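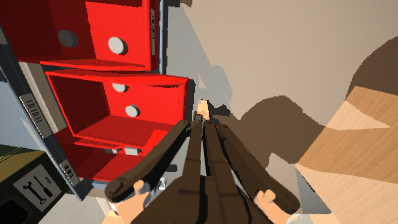
Roland Rowbotham objected at the June review that a class graded on simulated episodes would learn to please the simulator, and he asked for the grading script to be opened to the students before any more episodes were recorded. Dean Gosling disagreed on the second point and held that the script should stay closed until the final demonstration. The procedure described in this section is the compromise that was adopted.

### 4.2 Bin task: setup and grading

The Danura exercise is carried out in the second half of the automation course at Sugden. Students work in pairs. Each pair writes a controller for picking small parts in and near a rack of open bins, and submits it as a single package that is run without changes on the course server. The simulator is Pado, with the physics settings fixed by the teaching staff. Controllers receive the rendered view looking down along the gripper, the joint state of the arm, and the opening of the fingers. They don't receive object poses.

Figure 2 gives a sample of the rendered input. The bins are bright red and held in a dark blue-gray rack, and the parts visible inside them are mostly pale. A small cream and pale orange piece lies just above the fingertips, in bright light. The lighting is directional, so that one bin can present both a deep maroon region and a vivid red one with a steep boundary between them. This boundary was the main source of false edges in the first round of submissions. A fixed color threshold that isolated the red wall under direct light rejected the same wall in shade, and several pairs reported that their segmentation split a bin into separate regions and then placed the grasp point on the dividing line.

The shadow of the arm produced a related fault. In views such as Figure 2, curved brown shadows cross the beige floor beside the gripper. A controller that estimates floor height from brightness will read these as a change in level. We advised pairs to drop brightness as a height cue and to use the known geometry of the rack, whose dimensions are supplied with the assignment. Most did so. One pair kept the brightness cue and subtracted a predicted arm shadow computed from the joint state, an approach that worked well until the light direction was randomized.

Object placement, light direction and initial arm pose are drawn at random for each episode. The rack is always present, but its position relative to the arm may shift. Boxes, containers and other items outside the rack are included as clutter and carry no score. Barcode-like labels appear on the rack posts; they have no role in the task, and controllers that tried to localize on them were unreliable whenever the gripper came between the labels and the viewpoint.

An episode is scored as follows. The target part must be lifted clear of the surface on which it rests, held, and released in the bin named in the episode file. Contact with the rack is allowed up to a force limit. Contact above the limit ends the episode with no credit, as does any attempt to push the part into place without closing the fingers. Partial credit is given for a stable lift followed by a release outside the named bin.

The compromise on the grading script concerns the force limit. Students may read the scoring logic in full, but the numerical limit used in the final run is withheld and replaced in the public copy by a looser value. Rowbotham's concern is addressed to the extent that no pair has to guess what is being measured. Gosling's is addressed by keeping one parameter out of reach of direct tuning.

### 4.3 Episode records

Over the term the server logged some 3,000 episodes, practice runs included. Only the final run is analyzed here. It comprised 944 episodes, of which 114 were ended by the force limit. We examined the logs of these 114 by hand. The usual pattern was a late correction: the controller approached a part close to a bin wall, revised its estimate near contact, and moved sideways with the fingers already below the rim. Slower approaches reduced the peak force without removing the sideways motion.

Packages were built with the Plerkel toolchain, which fixes the library versions and the random seed. Two submissions failed to build and were returned for repair before the final run. Their authors were permitted to change build files only. The control code was compared against the original submission, and no differences were found.

Results by controller type are given in Section 5. Pairs that changed their perception method between the practice period and the final run are listed under the later method.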